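**Caltside Round Mat, Gray**
Item 2857
Sold by Etim Home Goods
Page updated 2 February 2021

The Caltside is a round fabric mat for tables, desks, low chests and bare floors. It is soft on top, plain in color, and has no print or lettering on it. People buy it for board games, puzzles, sewing, sorting small parts, and for giving a child a soft place to play at the table. It is not a rug. It is too light to walk on every day and it will slide if you step on it at an angle.

We carry one size, 40 inches across. Nneka Etim tried a smaller one in the shop for a while and most of them came back for exchange, so we dropped it.

## Details

| | |
|---|---|
| Shape | Round |
| Diameter | 40 inches |
| Fabric weight | 400 grams per square meter |
| Color | Heathered gray |
| Backing | None, same fabric both sides |
| Edge | Cut, no piping or fringe |
| Care | Hand wash cool, dry flat |

## Color and surface

The gray is a mix of lighter and darker fibers, which gives it a speckled look up close. From across a room it looks like one flat gray. Both sides are the same, so if one side picks up a mark you can turn the mat over. 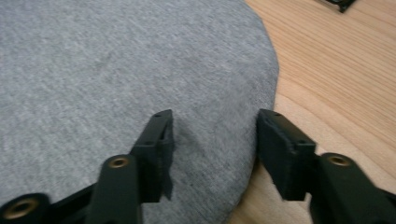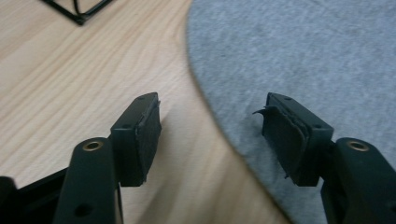
Color is the thing we get the most email about. The Caltside gray is close to neutral, and it will look a little warmer under a yellow bulb and a little cooler near a window. Most customers put it on wood. In the first picture it is next to a honey-tan wood with darker grain, and you can see how the curved rim sits against the streaks. A very dark walnut or a painted black top makes the mat look lighter than it does there. If you need to match it to a chair or a curtain, ask for a swatch before you order. Swatches are free and come in a plain envelope.

## Which surfaces it works on

- **Wood, oiled or varnished.** Fine. Wait until a fresh finish has cured completely.
- **Laminate.** Fine, though it slides more easily than on bare wood.
- **Glass.** Use a thin grip sheet underneath. We sell the Narnex grip sheet, which you trim with scissors.
- **Carpet.** Not a good match. The mat wrinkles when anything is moved across it.

On a table smaller than 40 inches the mat will hang over the side. The fabric is soft enough to bend down over the edge without standing out stiff. Some people like this look. If you don't, the mat can be cut down with sharp fabric shears, but we can't take it back after that.

## Everyday use

Small pieces such as dice, beads and screws roll less on the mat than on a hard top, and they make less noise. Cards are easy to pick up. Pins can be pushed into the fabric but will go through to whatever is under it.

Don't put hot pans on it. The mat is not rated for heat. Cups are all right with a coaster.

The surface is slightly fuzzy and it will pick up lint and pet hair. A lint roller takes care of most of it. For crumbs, carry the mat outside and shake it. Expect some loose fiber in the first week or two - this slows down after the first wash.

## Washing

Use cool water and mild soap in a tub or large sink. Press the water out by hand and do not wring. Lay it flat on a towel, smooth the rim with your palm and let it dry all the way through before it goes back on wood. Do not tumble dry. Suleiman Briggs, who handles our returns, says the dryer is behind nearly every misshapen mat that comes in.

## Shipping and storage

The mat ships rolled on a cardboard tube. When you unroll it the outer edge may curl. Leave it flat overnight with a few books near the rim. To store it, roll it again - folding leaves a line that takes a while to go away.

Orders ship from our Merkelia warehouse. You have 13 days from delivery to return an unused mat. Keep the tube until you are sure.

## Goes with

- Narnex grip sheet
- Caltside storage tube with cap
- Caltside square mat, same gray (back in stock in July)

For swatches or bulk orders, write to Rakiya Ekwueme at the sales desk and include item number 2857.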